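**Jistier two-arm bench kit: four months in**
July 29, 2022

I put off writing this because I wanted to be sure the honeymoon had worn off. It hasn't. I still go into the workroom with my tea before breakfast to see what the arms can be talked into, and I think that says more than any score out of ten, but you'll get one of those as well.

Some background first. I run a small fabric sample business in Zukville, mostly swatch books for upholsterers and curtain makers. A swatch book is a simple thing to make and a horrible thing to make 600 of. Somebody has to pick up a floppy bit of cloth, turn it the right way, fold it or lay it flat, and put it on a pile. I've been doing that with my own two hands for years, and my thumbs have opinions about it.

Ida Petersen at Brillen (they supply my cutting blades, and she knows far more about machines than she lets on) lent me the Jistier catalogue last November. I read it in one sitting and then ordered the kit, later than I should have, in spring.

**What's in the box**

Two arms, two grippers, a camera bracket for each gripper, the control unit, a great many cables and a bag of screws with more in it than I needed. You also get a licence for the teaching software, which is where most of the fun is. You move the arms through the job, the software keeps the run, and after enough runs it has a go by itself.

The handbook is 236 pages long. Please don't let that put you off! The first forty or so are all you need to get going, and they're written by someone who has clearly stood at a bench and sworn at a cable. The chapter on setting the grippers level is the best bit of technical writing I've read in ages. The index is poor, though. I looked up "thin cloth" and found nothing, and it was under "sheet goods, limp".

**Setting up**

It took me a weekend, most of it spent on the table. The arms need to agree with each other about where everything is, and the software wants you to go through a long set of touch points before it trusts either of them. I rushed this the first time and had the right arm closing on thin air. Second time I did every point, slowly, with the radio on, and it's held ever since.

I'd also say get your lighting sorted before you start teaching. I changed a bulb halfway through my first batch of runs and had to throw the lot away.

**Cloth, which is the hard part**

Most reviews I've read of kits like this use blocks, or cups, or little plastic bricks. Blocks are easy. A block stays the same shape when you pick it up. Cloth sags and creeps and sticks to itself, and a light cotton behaves nothing like a heavy one. 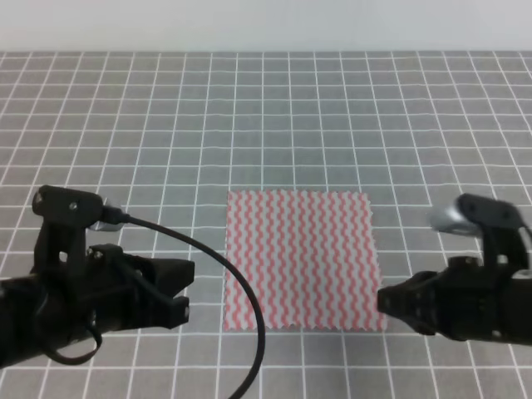
*A pinked zigzag swatch between the two grippers, with a camera on top of each.*

I started with the patterned swatches, the ones with strong stripes, and I'm glad I did. I could tell from across the room if a piece had gone down crooked, which made my own checking a lot quicker. Plain cream linen came later and took far more teaching.

After 100 runs the kit could take both sides of a swatch, lift it and lay it down more or less flat. I rang Ida to tell her and I may have shouted. At 1000 runs (yes, I kept going, it gets its hooks into you) it was folding in half well enough that I let it do a whole evening's pile while I sat at the other end of the room sewing on labels.

It still struggles with velvet. The pile drags and the fold drifts to one side, and I've gone back to doing those by hand. Anything with a long fringe is hopeless too.

**Things I'd change**

The cables. They're good quality but they're generous, and unless you clip them back they wander over the bench. Jistier sell a clip set separately and it really ought to be in the box.

The gripper tips that come as standard are a bit broad for thin cloth. I swapped mine for the narrow pair from Ông, a tiny shop that makes add-ons for this sort of arm, and the difference on cotton lawn was huge. They fitted with the screws I already had.

And the software makes a cheerful little chime at the end of every run. Every single run. There is a way to turn it off, on page 188.

**Help when you need it**

Lovely. I wrote to support three times and got Ngọc Văn each time, who answered the question I'd asked and then the one I should have asked. My left arm had a slight wobble in the second week; Ngọc had me tighten one collar and send a short clip, and that was the end of it.

**Would I buy it again?**

Yes, tomorrow. It isn't cheap and it won't suit you if you want something that works an hour after you open it. But if you've got a fiddly, repeating job and you like tinkering, it's the most enjoyable bit of kit I've had on a bench.

Nine out of ten. I'm starting on napkins next, and I'll add a note at the bottom once I've got the corners to behave.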